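Session 2: Reading a Hotel's Room Count
Notes by Sinéad Hegarty

Welcome back, everyone, and well done for getting through the Balla reading, which I know was a long one. Last week we talked about how a resort describes itself, and today we come to something plainer: how many of its rooms can really be sold on a given night.

Take the Trerdale, our large seaside property. It has 1,359 rooms on paper, but in May only 1,258 were open to guests, the rest being closed for painting. When you work out occupancy, please say which figure you have used - I shall keep asking until you do!

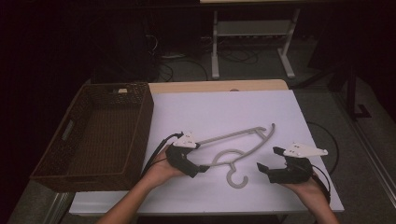 Fig. 1. Clothes hanger, grey plastic.

Room fittings come under the housekeeping budget, and we'll give them a proper hour with the Başaran handout. For now, just remember that a room waiting for its fittings is still a room you can't sell.

For Sunday, please read the Clidasa case, all 50 pages if you can manage it (the tables at the back are worth the trouble), and jot down how the owners treat rooms kept for staff. Bring a pencil, and your questions too - I do love a question.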